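Card boxes, the April sort-out

Finally got to the playing cards. Been meaning to since we moved the shelf, kept putting it off. Decks from all over – markets, two swaps by mail, a box lot from Skunov that smelled like a basement for weeks. Quick gallery, short notes, more when I get time. Prices left off on purpose, please don't write in asking.

How I sort, for anyone new: box first, cards after. A good deck in a crushed box goes in the seconds drawer. A nice box with a card missing gets kept anyway, I like boxes. Jokers don't count against a deck. Everthing gets looked at sitting on the floor by the low table, then goes in a tray by color. Yes color, not maker. Tried maker for a year and could never find a thing.
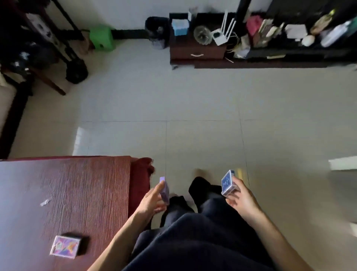
Tamsin Orrel

Blue box and the small lavender one, going over them both at once. Blue has the white border and the blue print, went in the blue tray. Lavender one has its own pile with the pinks for now.

Geometric box is the one lying on the table – purple, pink, yellow, white. Doesn't fit any tray. Might start a "mixed" tray just for this and a couple others like it.

No pictures yet of the rest, notes only so I don't forget:

Badix swap, first parcel. 11 decks, most of them fine. One had a shopping list folded up in with the cards, onions and lamp oil. Kept the list.

Badix swap, second parcel. Smaller. 2 decks I already had, so those are up for trade. Both complete, one has a soft corner on the flap.

Emer market. Rained the whole time, bought too fast. A patience set with tiny cards, a whist set with no score pad, and something sold to me as a tarot that is really just a fortune telling game for kids. Still fun. My sister wants it.

Sirko. The long tin, not a box at all, but it lives with the boxes. Hinge is stiff. Don't want to oil it near paper so it stays stiff.

Skunov lot. Around 100 boxes when it came, a lot of them empty. Aired out on the porch, then a week in a bin with newspaper. Smell mostly gone. Still going thru these, the reds are next and there are too many reds.

For trade: the 2 doubles above, some empties in good shape, loose jokers. Will trade for green boxes, I'm very short on green. Also want anything with birds on it.

Running total in the notebook is 1,205 and I don't fully trust it – a page came loose and I may have written the same tray in twice. Will recount when the reds are done.

Page last touched September 12, 2019. Older galleries are in the menu, the dice one has a broken link, I know.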